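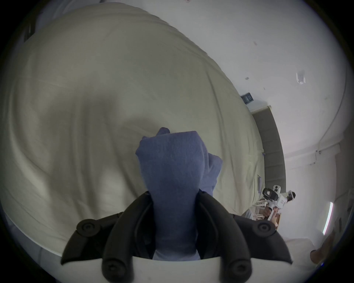
Slide 1. Blue terry-like cloth, cream sheet. Leave it up while people sit down.

Changing a bed in a small room - speaker notes
Ivan Koval, Sleiman housekeeping day, 13 Sep 2025

Hello, thanks, phones off. 40 min incl. questions so keep moving.

Start with the sheet. Wrinkles! Everybody pulls from the middle, gets a big diagonal crease, pulls harder. Go to the corners. Opposite corners first, then the other two. Say it twice.

Who strips the bed completely every time? (hands) Good. Who shakes the cloths out first? Fewer hands. Small things get lost in big things, socks esp. Tell the Varero story, the guest's glove inside the duvet cover. Keep it short this time, went way over in December.

Terry next to smooth cotton: terry sheds. Wash seperately for the first few loads. Jurier handout has the wash table, page at the back, don't read it out.

Next slide.
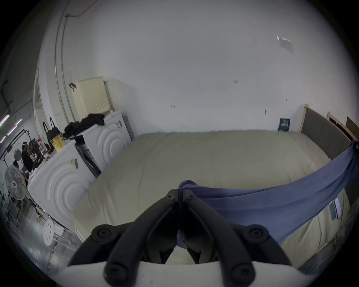
Slide 2. Far corner, headboard side.

Bed down to the mattress cover. Point at the corner by the headboard, blue-purple cloth tucked in there. Padded headboard is the awkward one - flat hand, palm down, slide it in. Don't lift the whole mattress, your back will tell you about it.

Labels. White one and a gray tag on the side of the mattress. Leave them ON. I use them to remember which way round it goes, then turn it head to foot when the season changes.

Washer in same room as the bed: love it, no stairs. But tops of machines turn into shelves. Black clothes on the back one here, see. Rule at our place is nothing stays on top overnight. Clean pile goes on the bed, so you have to put it away before you sleep

Ask: who has a laundry room? who does it in the bedroom? Wait for answers, don't fill the silence.

If time: pillow cases inside out trick. If no time skip to handouts. 54 printed, share if short.

Questions. Thank Murkex for the coffee.

Search talks and notes Go

Related notes
Folding a fitted sheet alone
Towels: how many is enough
Closets without doors

Contact | © 2025 Sleiman | Back to top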